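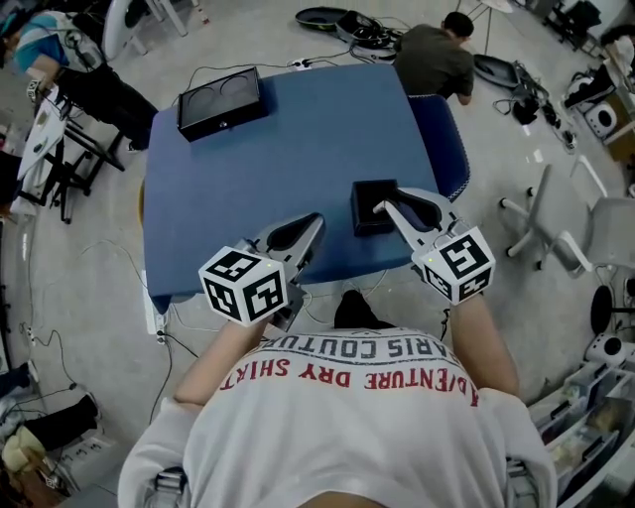 Gathering demonstrations with a pair of hand-held grippers at a blue table. Each gripper carries a white marker cube.

Hand-held demonstration gathering is a way of collecting examples for a learning system without a robot arm in the loop. A person picks up a gripper in each hand, does a job with them, and the movements are recorded so that a machine can later be trained to do something similar. I've spent a fair bit of this winter doing it for the Dosinine collection at Belbridge, so I'm writing this entry from the inside, as it were, and my wrists would like that noted!

Equipment

The grippers have jaws that you open and close yourself. On the back of each sits a cube covered in black square patterns, and our tracking software (we use Memon) works out from those squares where the gripper is and which way it's tilted. The patterns go on several faces because you can't help turning your hands over as you work. If you bury a cube under your own sleeve the track drops out and the take is no good, so short sleeves are the custom, even in February.

Taking an example

One example is called a take. You start with the grippers apart, do the job once, put the object down and move clear. Small boxes are what most beginners get, and an open-topped one is harder than it sounds (grab it by one thin wall and it swings about like a gate). Iida Lehtinen, who taught me, wants the jaws right round the thing before you squeeze. She also wants fumbles kept as long as you recover from them, and I've come round to her view, though the older Driltano notes say to throw them all out.

Each take gets a label with the task, the object and which hand did the lifting. I'm left-handed and forget that last one constantly.

Size of the collection

The Dosinine set stood at 1,722 takes on 19th January, across 23 tasks. Of those, 343 use both hands at once, and we'd love more of them. A further 33 were set aside with tracking gaps and may yet be rescued.

Known problems

Speed varies a lot between people. I'm slow in the morning and far too quick before lunch, and the recordings show it. Tables matter as well: we move ours between sessions so that the system doesn't learn one corner of one room by heart.

See also: marker tracking; learning from demonstration; two-handed handling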